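July, morning, Nusura cell

Left arm faulted again during the tie job. Same code as before, a following error on the wrist joint, thrown partway through a fold. The overnight summary from Kastiva calls it a "transient" and recommends we clear and carry on. I've cleared and carried on 4 times now, and I'd like to stop calling it transient.

What the log says: 646 attempts since the firmware change, 24 stopped on that code. All 24 on the left arm. If this were random noise on the bus, as the support note suggests, I'd expect the right arm to catch at least one. It runs the same firmware, same payload, same speed limits.

Theories on the whiteboard, with my opinion of each:

- Bus noise. See above. Don't buy it.
- Gripper pressing into the table at the start of the fold. Plausible. The grasp height comes from the Clumura calibration, and I can't find a record of it being redone after the left base was unbolted.
- Cable drag. Also plausible, and cheaper to check. The purple cable is tied along the forearm, goes around the outside of the elbow and has only a small loop above the gripper. The right one has a much taller arch.
- "The fabric is too slippery." Came up at stand-up. A slippery tie gives you a dropped tie, it doesn't give you a wrist fault.

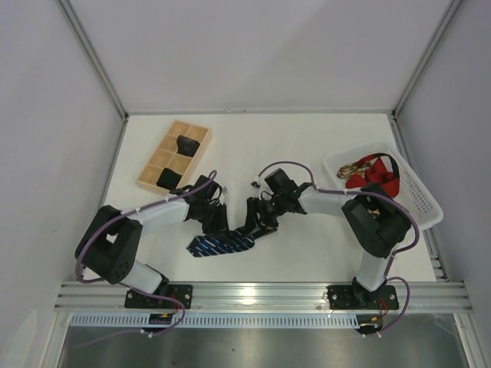
*Photo: Golestani bench log, Nusura cell, workspace camera*

Striped navy tie at the front of the table, left fingers at its upper edge. Two dark rolls in the organizer, six compartments still to fill, the rest of the fabric in the white basket.

I don't want to read too much into cable slack from one still. A loop that looks tight from the camera could have plenty of give, and the wrist rotates a long way after this pose. Needs somebody to jog it by hand with the drives limited and feel where it pulls.

The part that bothers me more is recovery. After a clear, the left arm goes straight back to its home pose without waiting for the right one. With both grippers over the same tie, that's a collision I'd prefer not to find out about by hearing it. The Kastiva manual says the planner checks for this. I tried to confirm it in the config and the check is listed as enabled, but I can't see it being called on the recovery path. Treat it as absent until shown otherwise.

Until that's sorted:

1. No auto-clear. It's off in the cell config, please leave it off.
2. After a fault, e-stop in before anyone reaches over the rail. A software pause doesn't count.
3. Jog both arms up and clear by hand, left first, at the lowest speed.
4. Write down the joint angle at the fault. The log rounds it and that's no use to me.

Plan for this afternoon: redo the height calibration on the left only, leave the cable as is, run 8 ties. Then loosen the ties at the forearm and run another 8. One change at a time, even if it's slow. I know 8 is a small sample at that fault rate and a clean run won't prove much, so if both sets come back clean I'm not closing the ticket.

Support has asked for the full log bundle again — sent it, same as last time. Asked them which threshold changed in the new firmware. No answer yet.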